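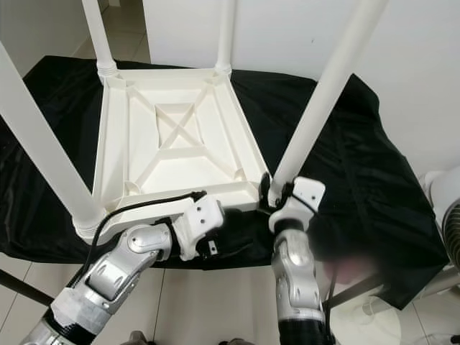
Vitarlow Community Choir
Minutes of the open meeting, September
Held in the upstairs room at Clurell Hall, starting at 7.15pm

In the chair: Mwanaisha Urio
Present: 22 members, plus two people thinking of joining (both very welcome!)
Apologies: read out and noted. Get well soon to everyone in the second altos with the cough.

1. Minutes of the last meeting

Agreed, with one correction. The summer concert raised money for the lifeboat station as well as the hospice, and the last minutes only mentioned the hospice. Mwanaisha signed the corrected copy.

2. Matters arising

The lost folder of tenor parts has been found in the piano stool at Clurell Hall. All the copies of the Gaelic lullaby are in it, including the one with the breathing marks pencilled in, so we can sing it again this term without paying for new ones.

The hall has fixed the radiator by the fire door. The one under the window still clanks, mostly in quiet passages. Mwanaisha will ask again.

The key to the music cupboard has been copied. One is with the chair, one with the librarian and one in the hall office.

3. Summer concert

What an evening! We sold 134 tickets, which is the most we have ever sold, and the extra bench from the corridor had to come in at the last minute. Several people wrote afterwards to say how much they loved the sea songs, and one couple had driven over from Rusar after hearing us at the spring fair.

Points raised for next time:

The interval was too long. Twenty minutes is plenty.

The basses could not see the conductor from behind the pillar. We will move the whole choir a step to the left and try it at a rehearsal first.

The encore was lovely but half of us had put our music away. It was agreed to learn one encore by heart each term. There was a lively discussion about which one, and it was still going on over tea.

The printed words for the audience to join in were very popular, and we should do them again in larger type.

4. Money

The balance stands at around £700 after hall hire and the accompanist's fee for the summer. The music hire for the winter programme is still to come out. Subscriptions stay the same this term, and anyone who finds it hard to pay in one go can spread it over the term by having a quiet word with Mwanaisha.

It was asked whether we could afford a second workshop with a visiting singing teacher. The general feeling was very much yes, if the winter concert does well. Everyone who came to the last one is still talking about the humming exercise.

5. Winter concert

The programme was read out and met with real delight. It opens with the carol in the round, sung from the back of the hall with the lights down, and goes on to the two Basque carols, the wassail, and the new piece written for us by one of our own sopranos. This is the first time the choir has sung something composed by a member and there was a round of applause for her, which she took very gracefully.

The new piece is in five parts with a short solo for alto. Anyone who would like to try for the solo should tell the conductor before half-term. Nobody is expected to sing alone at the audition – you can bring a friend to sing the line underneath.

The young players from Pan, the recorder group that meets at the primary school, have said they would love to join us for the wassail. They have two rehearsals free, both early in the evening, so we will start at 6.30pm on those nights. Parents are invited to stay and sing if they want to.

Dress: dark colours with something red. After some debate, tinsel was allowed.

Refreshments: mulled apple juice and mince pies. A list went round and was nearly full by the end of the meeting. We still need somebody for the washing up and somebody with a big pan.

6. Leaflets and getting the word out

We had 1,000 leaflets printed in the spring and the last of them went at the summer fair. A fresh batch was agreed, with the new rehearsal time and a line saying clearly that you don't need to read music. Several members said that line is what brought them through the door in the first place, and they wished it had been in bigger letters.

Leaflets will go to the library, both surgeries, the garden centre and the bus station café. Anyone willing to do a street should take a bundle when they arrive.

The two visitors were asked how they had heard of us. One saw the poster at the vet's and the other was walking past the hall with the windows open.

7. Learning parts at home

The practice recordings have been a great success. The altos and basses are done for the first three pieces, and the tenors will be recorded next. It was asked if they could be a little slower. The conductor said she would do each one twice, once slowly and once up to speed, and this went down very well indeed.

Members who don't use the internet can have theirs on a disc. Please ask at the tea break.

8. Any other business

Lifts: three members in the villages no longer have an evening bus home. Four drivers offered on the spot. A list of who lives where is being drawn up.

Warm-ups: a request for fewer tongue twisters. A request, straight afterwards, for more tongue twisters. We shall carry on as we are.

Trip: Rusar Choral Society have invited us to sing with them in the spring, in their church, which has a wonderful long echo. A show of hands was strongly in favour. Mwanaisha will write back to accept and find out about parking and whether there is a piano or only the organ.

Thanks were given to our accompanist, who played the whole summer concert with a bandaged thumb and only mentioned it at the end.

9. Next meeting

To be held after rehearsal in the first week of the new term, same room. Items for the agenda to Mwanaisha please.

The meeting closed at 8.50pm with the first verse of the wassail, in four parts and one or two others.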